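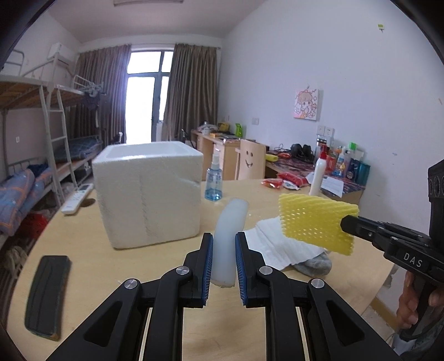 Open Day at the Vikley Packing House

Home Visits Growers Recipes Archive

Search this site... Go

I went to the Vikley open day on 16/06/2022 expecting to be sold something, and I was. The leaflet promised "the journey of a pear, from branch to box". What we got was two sheds, a cold store and a tent with a till in it.

Parking was in a field at Ashworth, with a shuttle van to the gate. I was in group 4, led by Dimas Tarigan, who has worked on the grading line for years and clearly knows his fruit. He was the best thing about the day. When he didn't know an answer he said so, and I wish the people in the tent had done the same.

The grading shed came first. Pears go up a belt, get rinsed, and are sorted by size into chutes. It's loud and fairly hypnotic. Dimas told us the line handles 186 crates on a good shift. I asked what a bad shift looks like and he laughed and moved us along.

Then the cold store, which we were allowed to stand in just long enough to regret our jackets. A sign on the door said the fruit inside was "as fresh as the day it was picked". Some of it was picked in February. I'm not saying it was bad fruit – the slice I tried was fine, a little mealy near the core – but I'd like somebody to explain that sign to me.

The packaging talk

Melati Yeoh gave this one, and it was better attended than the tasting. Her subject was bruising: foam sleeves, molded trays, paper wrap, and which of them is worth the money. She says sleeves cut damage by 39 percent compared with loose packing. Compared with trays? That trial is "ongoing". A woman next to me, Seema Jaiswal, buys for a small grocery and asked what happens to all that foam afterward. The answer was that customers are encouraged to reuse it. I have never met a person who reuses a pear sleeve, and Seema said her store throws them out by the bag.

Last stop was the tent. A gift box of the Arel variety was $46, ribbon included. I bought two loose pears from the seconds bin and ate one on the van. It was the better of the two I had all day.

Would I go again? For the grading line, maybe. Wear a proper coat and skip the tent.

Contact us | Copyright Tedavden Food Notes | Back to top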